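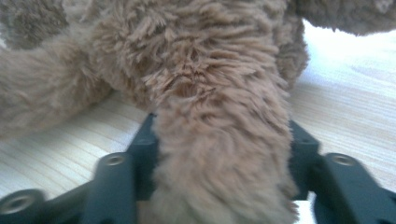 Agree with the pads rule, says Borislav Stoyanova, but I would put cable checks ahead of it. We lost more sessions to a snagged cord than to a bad grip. Check them before you pick anything up.

Home | Tips | Workshop | Laundry | Contact

Good Practice for Hand-Held Grippers and Soft Items

The cable point is fair and has been moved up the list. These are the house rules at Jallness for work on toys, cloth and other soft goods. They were last changed in February.

Before you start

Clear the table of everything the task does not call for. Run each cable off the table on the side of the hand that uses it – never across the other one. Keep power strips off the walking path. Open and close both grippers 3 times with nothing in them and listen for grinding.
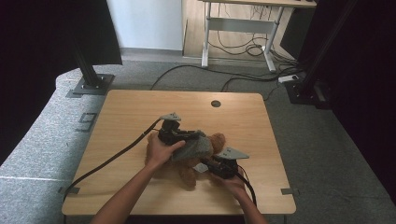 Two-handed hold on a teddy bear with gray cloth over it.

Bring both hands in at the same speed and close slowly. Stop when the fabric stops giving. If a seam starts to pull, open up and take a new hold nearer the thick part. Don't drag a soft item by a tag, a ribbon or a loose thread.

With long fur, brush the pile away from the joints before each run. Fibers wind around pins and are slow to pick out with tweezers.
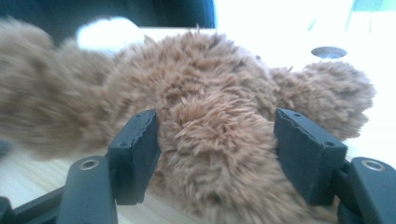 Pads are the part most people leave too long. Our rule is to look at them every Monday and log what you see, even if the answer is "no change." Look along the top edge first. The two fingers closed on the plush here both show it, with a worn and notched edge on the left one and a chipped edge on the right. Write that down for each finger separately. Change pads in pairs, and put the date on the bag of spares.

After the session

Wipe the pads with a damp cloth and leave the grippers open overnight. Shake out the soft items outdoors. We keep up to 12 in one bin – more than that and the fur gets crushed.

Contact Jallness Workshop | © Jallness | Back to top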